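Clearing a shared worktable at the end of the day
April
By Nafula Sang

Start at the back edge, where small things collect. Pull everything forward and sort it into two groups: things used daily, and things somebody left behind.

Daily items go back in one cluster, well away from the corners. Boxes stand upright on the left with their markings facing out. Round or flat pieces can be tilted on edge if space is short – check they won't roll.

Wipe the top with a damp cloth, then a dry one. Leave it clear for 8 minutes before putting anything back. 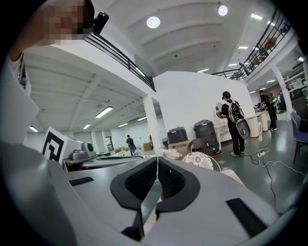 Grey tabletop with a white box on the left and smaller white items towards the back.

Anything unclaimed after seven days goes to Kerubo Massawe on the upper floor.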